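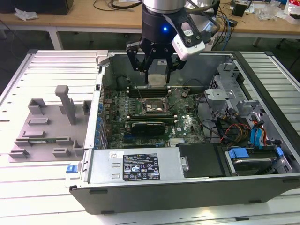
Zisent Publishes Canvass Record Standard for Local Ballot Campaigns

LATEN – Zisent, the nonpartisan training and research group for local ballot campaigns, has released its Canvass Record Standard, a set of written rules for how door-to-door campaigns collect, code, store and delete the information they gather from voters. The standard is free to use and takes effect for all Zisent partner campaigns in February.

The document applies to issue campaigns, which work for or against a ballot question, and to candidate campaigns at the city and county level. It does not cover fundraising lists, paid mail or online advertising, all of which are handled under separate guidance.

The standard follows a review of records from the Sorensen library levy campaign, in which canvassers worked 16 precincts using paper walk sheets. Reviewers compared the original sheets with the entries later typed into the campaign's voter file. In 70 percent of the precincts, at least one response code had been used with two different meanings. The most common case was the code for "undecided," which some canvassers also used for residents who declined to give an answer. The two groups were then contacted with the same follow-up message.

"A refusal is a result and has to be stored as a refusal," said Lucimara Siqueira, lead author of the standard. "When it is merged with undecided, the support estimate for that precinct is wrong, and so is every decision about where to send people the next weekend."

Response codes

The standard sets five response codes for a completed conversation: support, lean support, undecided, lean oppose and oppose. Refusals, wrong addresses, language barriers and doors with no answer are recorded in a separate contact field and are never counted as completed conversations. A campaign may add codes of its own, provided that each has a written definition and is introduced between canvass shifts.

Canvassers record what the resident says. A yard sign, a bumper sticker or a remark from a neighbor may be entered in the notes field but may not be used to assign a code. If a resident gives two different answers during one conversation, the later answer is coded and the earlier one is noted.

Sample scripts are included in an appendix. Each script places the support question before any persuasive material and repeats it at the end, so that both answers can be compared.
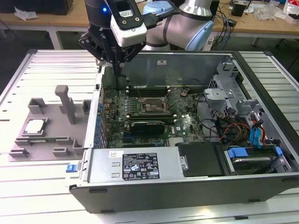 Open desktop computer tower with an empty CPU socket.

Storage and access

Under the standard, each campaign names one records lead. The records lead grants access to the voter file, keeps a list of current users and removes users when they leave the campaign. Shared logins are not permitted. Paper walk sheets are numbered before they go out and checked against the number list when they come back – a missing sheet is logged on the day it is found to be missing.

Entries from paper are typed by one person and spot-checked by another. Where the spot check finds a mismatch, the whole sheet is entered again. The records lead keeps the check log with the final file.

Notes about a resident's health, religion, immigration status or family situation are not to be kept, even when the resident volunteers the information. Requests such as "do not contact" or "use the side door" may be kept and should carry over to every later walk list for that address.

Retention

Individual response data is deleted at the end of the retention period chosen by the campaign and published on its website before canvassing begins. Totals by precinct may be kept without a time limit if no total describes a single household. Campaigns that are required by law to keep certain records follow the law where it differs from the standard.

A campaign may not hand individual data to a successor campaign unless residents were told of that possibility at the door. The required wording is short and is printed on the sample palm card.

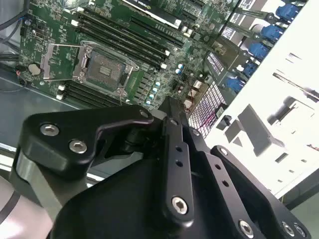
Edileuza Leite asked during the comment period whether a small campaign with no paid staff could meet the deletion and access rules, and suggested that the records lead be allowed to hold other duties. The final text adopts that suggestion, with one limit: the records lead may not also be the person who spot-checks typed entries.

A second comment, from Ikechukwu Briggs, concerned precincts where boundary lines have moved. The final text requires totals to be reported under the boundaries in force on election day, with a note listing any address that was canvassed under an earlier line.

Availability

The Canvass Record Standard, the code sheet, the sample scripts and the palm card are available from Zisent on request, in print or as text files. Campaigns that already use another coding system can ask for the conversion table, which matches older codes to the new set and marks those that cannot be converted.

Contact: Valdir Brandão, Zisent press office, Laten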